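Call for participants: simulated kitchen open day, Wednesday, Vuvdale

Trirex is looking for members of the public to take part in an open day at our Vuvdale building this November. We need 42 people over the course of the day, in small groups, to watch our two-armed kitchen robot at work in simulation, try the controls for themselves and tell us what they make of it. You do not need any technical background. If you cook at home, or used to, or have strong opinions about how somebody else should do it, you are the sort of person we want to hear from.

The day is run by Ashley Dawber and Dean Whiteley. Ashley looks after the sessions and will be your contact before and after the visit. Dean built most of the kitchen you will see and will be at the controls for the demonstration.

What the project is

The project is called Korkberg. It began as a piece of work on clearing worktops: picking things up, putting them on a plate or in a bowl, moving them out of the way. It has grown a little, but handling ordinary food and ordinary crockery is still most of it. We do this work in a simulated kitchen, drawn by computer, where the arms, the hands and the food all have weight and the fruit rolls if you knock it.

The simulation lets us run the same task many times over without washing anything up. Our log for the current version of the kitchen stands at 2949 attempts, good and bad together. We keep the bad ones, and you will be shown a few of them.

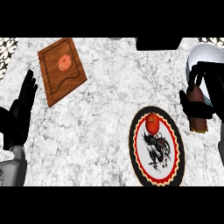

Round fruit is harder than most visitors expect. A person picking up an orange hardly thinks about it, but a hand with separate fingers has to come in at a sensible angle, close evenly and stop closing at the right moment. If one finger arrives early the fruit moves, and then the other fingers are closing on the wrong spot. Dean will go through this slowly at the start of each session, and you can ask him to stop and go back as often as you like.

Long things bring their own trouble. Where you take hold matters, and so does what the far end is doing while you move. Then there is the question of what the second hand should be up to while the first is busy. Some of our early visitors felt strongly that it should be helping. Others preferred it to keep still. We would like more opinions on this, and it is one of the things we will ask you about.

What we are asking you to do

Each session lasts a little under two hours and goes as follows.

Arrival and sign-in. Tea, coffee and water are provided. Ashley will go over the consent form with you and answer questions. You may leave at any point, including after signing.

Demonstration. Dean runs the kitchen on a large screen. You will watch a number of short tasks. Some are carried out by a person working the arms through the controls and some by the software on its own. We will not tell you beforehand which are which.

Your turn. Each person gets time at the controls, with a member of the team sitting alongside. You will be asked to move a piece of fruit to a plate and then to try a task of your own choosing from a list. There is no score and there is no time limit beyond the length of your slot. People who would sooner watch can do so, and their comments are just as useful to us.

Discussion. We sit down as a group and talk about what you saw. We take written notes. We do not record sound or video of visitors.

Questionnaire. It is on paper and covers three sides. Please fill it in before you leave, as the ones taken home tend not to come back.

Who can take part

Anyone aged 18 or over. We would particularly like to hear from people who have worked in a kitchen of any kind (school, café, care home, canteen), from people who find gripping or lifting difficult, and from people who have never seen a robot arm in use and are not sure they like the idea. Doubt is welcome. A room full of people who already agree with us is not much help.

You should be able to look at a screen for short periods. The controls are held in both hands, but they can be set up for one-handed use if you let us know when you apply. If you need an interpreter, larger print or a particular type of chair, please put that in your message as well.

We cannot take staff of Trirex or Kershaw, or people who live with them.
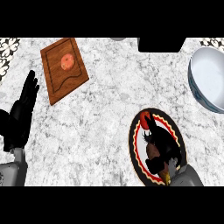 Howard Bainbridge came to the spring session and wrote afterwards that he had expected to be bored by the second hour and was still arguing in the car park. He thought the tasks were too tidy. His own worktop, he said, never has that much clear space on it, and he would like to see the arms cope with a bread bin, a pile of post and a kettle that has been left in the wrong place. He also asked for better biscuits.

We have taken the first point seriously. The list of tasks for this open day includes a cluttered version of the kitchen, which is still being worked on and may misbehave. If it does, you will see it misbehave. The biscuits are in hand.

Nigel Holroyd, from the same group, found the controls awkward for the first few minutes and said the practice time should be longer. It now is. He suggested too that visitors should be told plainly what the work is for, so we have set that out in the next section.

What happens to what you tell us

Your comments are used to decide which tasks we work on next and how the arms should behave when they are near people's things. How quickly should a hand approach a plate? Should it pause before it closes? Is it better to put a thing down and start again, or to carry on with a poor grip? These are partly matters of engineering and partly matters of what people will put up with in their own kitchens, and we are not well placed to answer the second part by ourselves.

We are not selling anything at this event. There is no product to order and nobody will ask you to join a mailing list. The work is paid for jointly by Trirex and Kershaw, and the written notes are shared between the two with names taken out. Questionnaires are kept for two years and then destroyed. You can ask for yours to be withdrawn by quoting the number on the front sheet.

Payment and travel

Each participant receives a £42 shopping voucher at the end of the session, whether or not they take a turn at the controls. We also repay bus and train fares within the county on the day, so please keep your ticket. Parking at the building is free but limited – the overflow is the gravel area behind the loading bay, which is uneven and not suitable for wheelchairs. If you need a space by the door, tell us and we will hold one.

The session room is on the ground floor. There is a step-free entrance on the canteen side and an accessible toilet next to the room.

Session times

Sessions start at 9.30 am, 1 pm and 3.30 pm on the Wednesday. Please arrive ten minutes early. The afternoon sessions usually fill first, so give a second choice if you can. An evening session was considered, but the building closes at six.

Helper wanted for the day

We also have one paid place for a helper on the day itself. The work is meeting people at the door, looking after the sign-in sheet, showing visitors to the room and collecting questionnaires. It would suit a student or anyone used to dealing with the public. Hours are 8.45 am to 5.45 pm with an hour for lunch, which is provided. You will be shown what to do the afternoon before, and that time is paid too. Alfie Lambert did the job in spring and has offered to talk to anyone who wants to know what it involves. Ask Ashley to put you in touch.

How to apply

Write to Ashley Dawber at the Trirex office in Vuvdale, or leave a message at reception marked Korkberg open day. Please give:

your name and a telephone number or email address
which session you would like, and a second choice
a sentence or two on how much cooking you do, if any
anything we need to arrange for you

For the helper's place, say so at the top and tell us briefly about any similar work you have done. We do not need a CV.

We will reply to everyone, including those we cannot fit in. If more people apply than we have room for, we will choose so that each group has a mix of ages and experience, and keep a reserve list for late cancellations. Reserves may be rung as late as the evening before – please say if you would not want that.

Couples and friends are welcome to apply together and we will try to put you in the same session, though you will be asked to fill in separate questionnaires.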